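Gudular Shared Dining Program
Progress report to the Pevside Fund, period ending February

1. Where the money went

The grant for this period was $3,179. Most of it went to table linen, utensils and storage for the dining room at Okness House. We have $565 left, which we would like to carry over to the next period for replacement bowls.

2. Tables

The old vinyl covers have been taken off and thrown out. The dining table next to the kitchen now has a blue cloth with a thin white grid and star prints. Residents picked the pattern from samples supplied by Kettunen. The grid has been useful when laying places, as people line up their settings with it. Two spare cloths are on order.

3. Utensils

We began with the wooden chopsticks already in the house. They had been kept loose in a drawer and many no longer had a partner. Zixuan Feng is leading the sorting, which is done at the dining table between lunch and 4 p.m. Sticks are laid out on the cloth, compared for length and thickness, and paired where possible. Cracked or splintered ones are discarded.

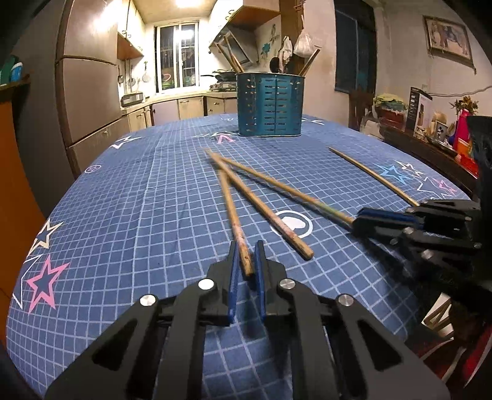
Chopsticks on the dining table during sorting.

So far we have 14 usable pairs. The target in our application was 10, so that line is complete. Sticks without a match are being held until the second drawer has been emptied.

Color bands are still being discussed. Some residents want every pair marked so they can find their own. Others prefer plain wood. At present the stock is mixed, and a stick with a green band may be sorted alongside plain ones. We will settle this before buying anything new. 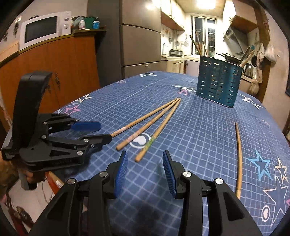 4. Storage

The utensil holder stays on the table between meals. Spare pairs will go in a lidded box in the kitchen cupboard. The box has been delivered but the shelf for it has not been put up. Work on the shelf is delayed until the cupboard door is rehung.

5. Next period

Empty and sort the second drawer. Agree on marking. Put up the shelf. Get two quotes for bowls and send them to the Fund before ordering.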